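The Laundry Problem at Whitcombe

I had promised myself I wouldn't laugh at the robot, and I lasted maybe a minute. In my defense, I had driven a long way to Whitcombe to watch a college club try to fold a shirt, and I am terrible at folding shirts myself (my sister refolds everything behind my back), so I felt we were all in this together!

The club calls its project Brastberg, after the bus stop where the idea came up, and it started in February with four students and a secondhand arm. The goal sounds tiny. Put a piece of pink clothing on a white table, any old way, and get the robot to find an edge, grab it and lay the thing flat. 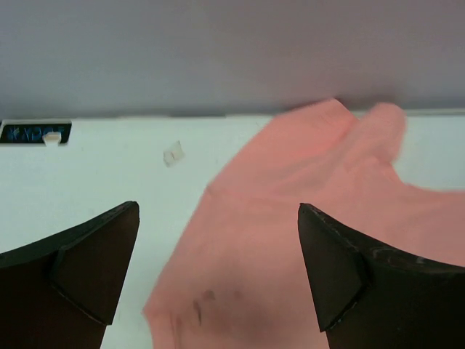 A cup is always a cup, one of the students told me, but a shirt is a different shape every single time you let go of it. I wrote that down twice. The club did cups last year and got bored, and I can see why, because cloth is maddening. It bunches up, it slides, it hides its own corners. The students spend whole evenings arguing about where a hem is likely to be – there was a very heated one over the vending machine snacks while I sat there eating most of the pretzels.

They also keep a log, and I love the log. Every try gets a line, good or bad, and the last entry I saw was number 2411. Some lines are long and careful. One just says "no." The grabs are taught by hand first, with a student guiding the arm through the motion, and then the software gets a turn on its own, and then everybody leans in and holds their breath.

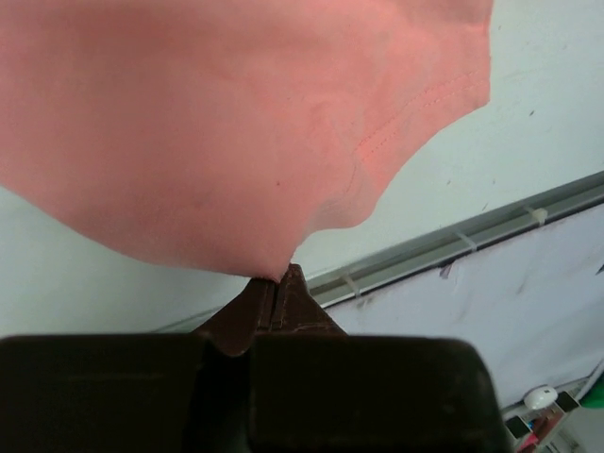

Fingertips closed on the lowest point of the cloth.

What they're working toward is the Trindberg Cup, a student contest with a laundry round that has a reputation for eating good teams alive. You get 2 attempts and that's it. The prize is $1000, which the club has already spent in its head on a better arm, a Vekton, whose brochure is taped up by the door. I asked what happens if they lose and got a lot of shrugging, and then a long speech about grip pressure that I followed for nearly half of its length.

My own turn came late in the evening. You steer with a hand controller, and it's much harder than it looks! I went for the hem and got air. I went again and got table.

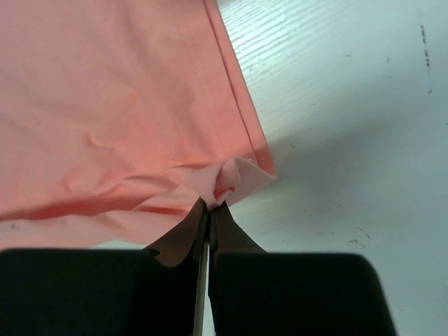

Pinch less than you think you need, came the advice from over my shoulder, and stop chasing the middle. So I did, and I finally got a little fold of cloth between the fingers and yelled loud enough to bring someone in from the hallway. It went into the log as "guest, lucky." I've asked for a copy of the page.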